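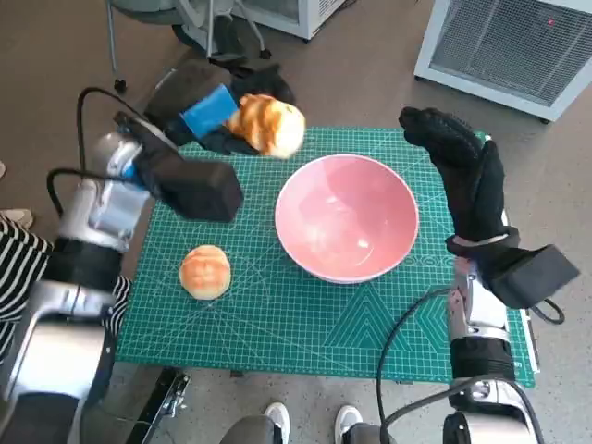
Tradton bun

The Tradton bun is a round, soft wheat roll associated with the town of Tradton, where it is eaten at breakfast, at funerals, and in the car. It is slightly sweet, brushed with egg before baking, and has no filling, a point on which the town is firm. Neighboring Kinsella makes a nearly identical roll and calls it something else.

Origins

The usual story credits the bun to Roos Groen, a baker who ran out of raisins one winter and sold her raisin buns without them at the same price. Local historian Tomás Cullinane has pointed out that the story first appears in a bakery advertisement, and that the bakery in question was owned by Groen's grandson. An older household notebook gives a recipe for "plain rounds" that matches the modern bun in everything but the salt, which the writer seems to have forgotten.

By the time the railroad reached Tradton, the bun was sold on the platform in paper bags. Travelers' letters mention it often and praise it seldom.

Preparation

The dough is made from white flour, milk, butter, sugar, yeast, and an egg. It rises twice, the second time after shaping. Bakers in the old part of town let the first rise go overnight in a cool room, and say they can taste the difference. In a blind tasting arranged by Elli Lappalainen for a regional food magazine, they could not - though several asked to try again.

A finished bun should be golden brown on top and pale at the waist. Tearing is preferred to slicing. Leftover buns are soaked in milk and fried, or given to relatives.

The weight dispute

For most of its history the bun had no fixed size. A town rule later set the dough weight at 200 grams, which produced a bun too large for the standard bag. The bag was changed. When a new bag supplier went back to the old size, the rule was quietly dropped, and buns have been shrinking ever since.

Bun Day

Bun Day is held each June on the main square. Attendance reached 3,219 in its best year, against a town population of 2,000, a figure that residents quote freely. The main event is a relay in which buns are carried uphill on a flat board. Delia Huenchumán holds the most wins and has declined to discuss her technique.

See also

Kinsella roll
Milk bread
Raisin shortage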